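Reading the Sunia in October

I have been keeping an eye on the gauge at Osbridge for 17 years now, and I still get a little thrill when the fall number comes in higher than I guessed. This October the Sunia is running at 264 cubic feet per second in the early morning, after a summer when you could hop across the gravel bar and barely get your ankles wet!

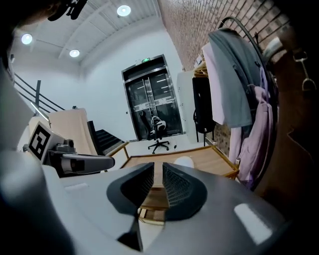 The wooden table, with the grippers close by.

Isla Ashby, who paddles the lower stretch far more than I do, wrote to say the riffle below Abubakari Landing has moved toward the left bank. I went down to look and she's right – the old tongue is all cobble now, and you want to stay well over by the alders. 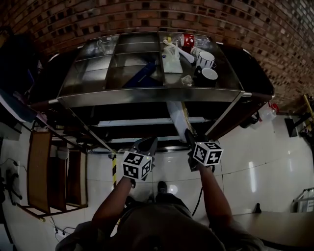
What the winter might bring

Ebenezer Agbeko thinks we'll see more than 3,000 at the first good storm, and he has been right before (he was also wrong last year, and bought the pie). My own guess is lower. The ground up by Lostex is still awfully dry, and it took 8 days of rain last fall before the creeks up there did much of anything.

If you're planning a trip, check the gauge the night before and again over breakfast. I'll post the next reading once the leaves are off the staff plate and I can see the marks again.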